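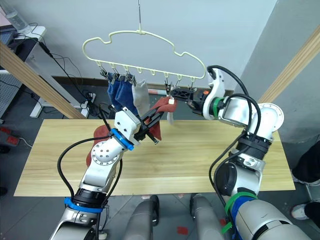
Hanging socks with two arms: recording a task by remote control

Project report by Rahel Danzer and Chun-hung Hsiao
Supervisor: Shagufta Jafri
Submitted Friday, October 22, 2021

1. Aim

Our project was to record enough examples of one household task for a robot to learn it from. The task was to take socks from a table and hang them on a clip hanger, using both arms. We chose socks as they are small and soft and never lie the same way after being picked up. The clips also have to be squeezed open before anything can go in, so one arm alone is not enough.

The work follows on from last year's Clollow project, in which Marcus Gallagher recorded one arm folding tea towels. We kept his file layout so the two sets can be used together.

2. Set-up

The two arms stand side by side at a wooden table, and the hanger hangs over it on a thin metal hook. Tape and straps in blue mark the left arm and green the right. This helped when we went back through the recordings. Each arm ends in a black two-fingered gripper. We recorded one camera at the head and one at each wrist, together with the joint positions and the gripper opening.

The operator moves a pair of hand controls and the arms copy the movement. We call this program Bukelo in our notes. It has a foot pedal to start and stop a recording, which leaves both hands free.

The head camera shows the layout well but is poor at judging how deep a sock is inside a clip. For that the operator has to look at the wrist view.
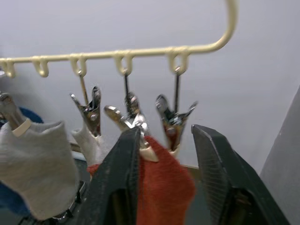
Figure 1. Wrist camera view at the hanger, with a red sock between the gripper fingers and the clips above it.

3. Method

Each recording covers one sock. The operator picks it up by the cuff, lifts it to the hanger, opens a clip with the other gripper, puts the cuff in and lets go. Then both arms move back. The next sock is a new recording, with the hanger left as it is, so the files include hangers at every stage of filling.

We agreed on some rules before starting:

Work from either side, but do not cross the arms.
If a sock drops, pick it up again and carry on. Do not delete the file.
If a clip comes off or the hanger swings into an arm, stop and mark the file as bad.
Change operator after each full hanger.

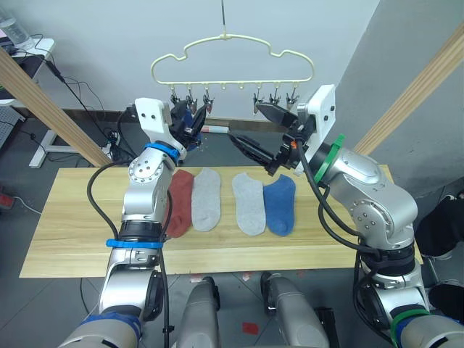
Figure 2. Both grippers up at the hanger, with four socks on the table.

The hardest part was the hanger itself. It turns on its hook whenever a clip is pulled, and the other clips swing with it. In the first week Chun-hung tried to hold the rail still with one gripper, but then there was no gripper left for the clip. Moving slower worked better. Aurelia Bühler, who had used the controls on the Urkberg arm, showed us how to come at the clip from below and wait a moment before closing.

4. Laying out the socks

At first we put the socks down in a heap. Too many recordings then went on pulling two socks apart, a separate problem that we did not want to mix in. We changed to a row, in pairs by colour, and did not straighten them very carefully. Some overlap or lie at an angle.
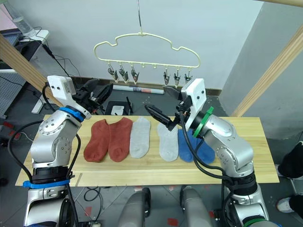

Figure 3. Three pairs in a row on the table, with the right gripper open above a grey sock.

5. Results

We kept 258 recordings. The ones marked as bad are in a separate folder and were not used for training. Most of those come from the first week and show a clip slipping off the gripper fingers.

A short test model was trained for 3000 steps. It reaches for the socks and lifts them, but usually stops beside the clip without opening it. We think the clip part is too small a share of each recording.

6. What we would change

The two of us have different habits. Rahel opens the clip first and then brings the sock, and Chun-hung does it the other way round. We noticed this late and the files do not say who was operating. The next group should write this down from the start and choose one order.

A second hook would stop the hanger turning, but it would also make the task easier than it is at home. We left this open. The recordings and the marking sheet are on the De Bruijn drive in the folder with our names.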